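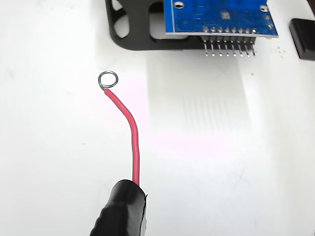
The first thing Miroslava Kravets teaches anyone who sits down at her bench is how to make a loop. Before the soldering iron comes out of its stand, before a single battery is connected, there is a length of wire with its end stripped bare, and the small, fiddly, deeply pleasing job of bending that bare metal into a circle.

"People want to get to the board," she says. "I understand, the board is the exciting part! But the board is no use to you if the wire falls off it."

Kravets runs the evening wiring sessions at Brikwood, a shared workshop up two flights of stairs above the old Trelen button factory. I went along in January expecting to be politely bored for an hour. I stayed until they turned the heating off, and I have been looking at the wiring inside every lamp, doorbell and toy I own ever since.

A loop is such a simple thing. Strip back the insulation, bend the metal around, bring the end across itself and give it a twist so it can't open up again. A screw goes through the middle, or a hook, or another wire, and the pull is carried by the shape of the metal. It is an old way of doing things, and it still looks wonderful – a neat ring of silver-gray on the end of a bright red wire, like a tiny key waiting for its lock.

Getting it neat is another matter. My first one looked like a squashed pretzel. My second was round enough, but I had bent it so far down the wire that a long bare neck was left between the ring and the insulation, and Kravets shook her head at it. The twist should sit close to the red, she told me, with just enough bare metal showing that you can see what you've done. She works with round-nose pliers, gripping the very end and rolling her wrist in one slow turn, then shifting her grip and rolling again. She never seems to squeeze hard. The wire more or less follows her.

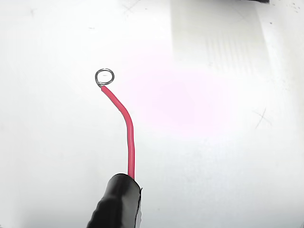
Red is the color she hands to beginners. It shows up beautifully on a white bench, and a beginner who can see the wire clearly makes a better bend. There is plenty of black and yellow in the drawers too, all of it sorted by thickness in old tea tins, but the red spool is the one that always needs replacing. The workshop got through 300 feet of it last winter.

The white surfaces are a point of pride as well. Severyn Holovko, who looks after the benches, put them in when the group moved from its old room on Plurneck Street, where everyone worked on dark brown desks and spent half the evening hunting for dropped bits. Now a snipped end of wire stands out from across the room. The tops pick up scuffs and scratches, of course, and Holovko wipes them down and leaves the marks where they are. He likes a bench that has been used.

What surprised me most was how quiet it gets. There is plenty of chatter while the kettle is on (the tea is strong and the cookies come from Dmytriv, the bakery downstairs), and then the pliers come out and the talk just drains away. Everybody is looking at the same quarter inch of metal. A man beside me made 3 loops in a row that I would have framed, snipped every one of them off, and started again with a huge smile on his face.

If you want to try it at home, start with solid wire, thick enough to hold a bend. Strip more than you think you need. Roll the loop around the narrow part of the pliers, cross the ends, twist them once and trim what sticks out. Keep it well away from anything plugged in – practice wire should be connected to nothing at all. Then make another. I went home with a pocketful, and the best of them is hanging on a nail over my desk.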